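Teaching by hand at Grilov

The data team at Grilov works out of two rooms above a tile showroom in Clitthorpe. Their job is to record people guiding a robot arm through small household repairs, so that a learning system can be trained on the recordings. The team lead has been there since February and came from a job mending vending machines.

"People expect something cleverer," she says. "Mostly it's someone moving an arm with a pair of hand grips, doing the same job again and again."

The project is called Plonis, and its first task set is battery compartments: taking covers off, changing cells, putting covers back. When we spoke, the team had 1,135 recordings it was willing to keep. She would not guess how many had been thrown away.

What gets a recording thrown away? Long pauses, she says, and any take where the operator reaches in with a bare hand to help. Mistakes are allowed if the operator puts them right. "If you drop the screwdriver and pick it up again, I want that. The system needs to have seen it."

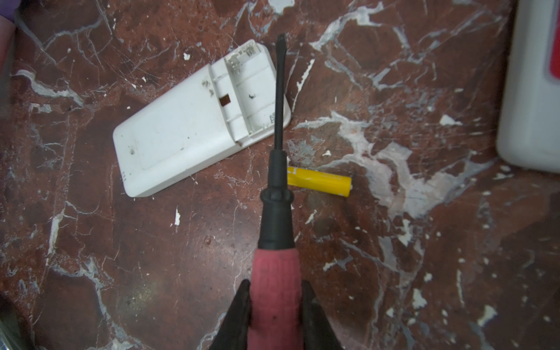 The tools were harder to settle than she expected. An early batch used the same new screwdriver throughout, and the trained model did poorly when given any other. Operators now swap tools and work surfaces between sessions, and leave the clutter where it is. "My kitchen drawer isn't tidy and neither is yours," she says.

There are 28 operators on the rota, most of them part-time. A shift at the arm lasts two hours, then they move to labelling, where each recording is split into steps and given a short written instruction. She finds the labelling slower to teach. One person writes "remove the cover", another writes "lift the lid off", and she keeps both – the system ought to cope with either.

Grilov also runs a smaller site on Man, where the operators use the same arm but choose their own objects. The recordings from there are rougher, she says, and she has asked for more of them.

The next task set is door handles. Two of them are already screwed to a board by the window, and recording starts on Fri 7 October.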